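Drying out wet boots overnight

Got soaked again, so writing this down before I forget what worked. Takes 5 minutes of effort, then you wait.

First, laces out. All the way. Pull the insoles and stand them up somewhere with air on both sides. Knock off the mud, rinse if its gritty. Wipe the outside with a rag.

Now stuffing. Old paper, scrap, whatever is in the recycling. Crumple it loose, push one wad right down into the toe and another in the heel. Don't pack it hard, you want gaps. Glossy magazine pages are useless, they don't soak up anything. 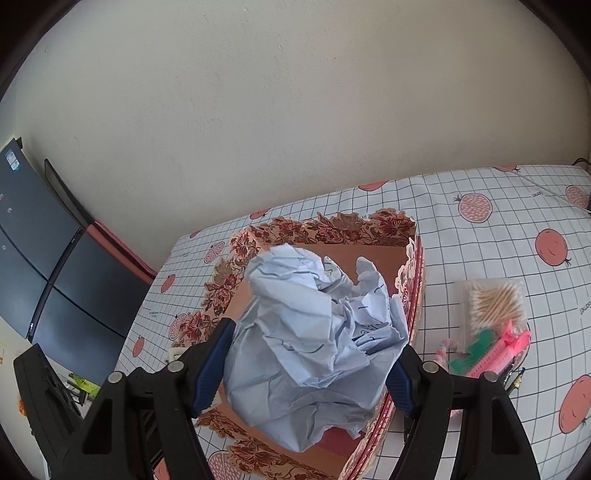
Posted by Prunder in Gear Care, December

Swap the paper after 2 hours. It'll be soggy. Swap again before bed. Ink can rub off on pale linings, so use blank sheets there if you've got them.

Keep them off the radiator. Glue lets go, leather cracks, I lost a pair of Olness boots that way and they were not cheap. A fan on low is fine. Hallway is fine. Lay them on thier sides so the soles get air too.

Morning: paper out, feel inside the toe. Still clammy? One more round. Dry? Insoles back in, laces in, then a thin coat of wax on leather. Skip the wax on suede, brush it instead.

Smell is a seperate problem. Baking soda in a sock, leave overnight, shake out.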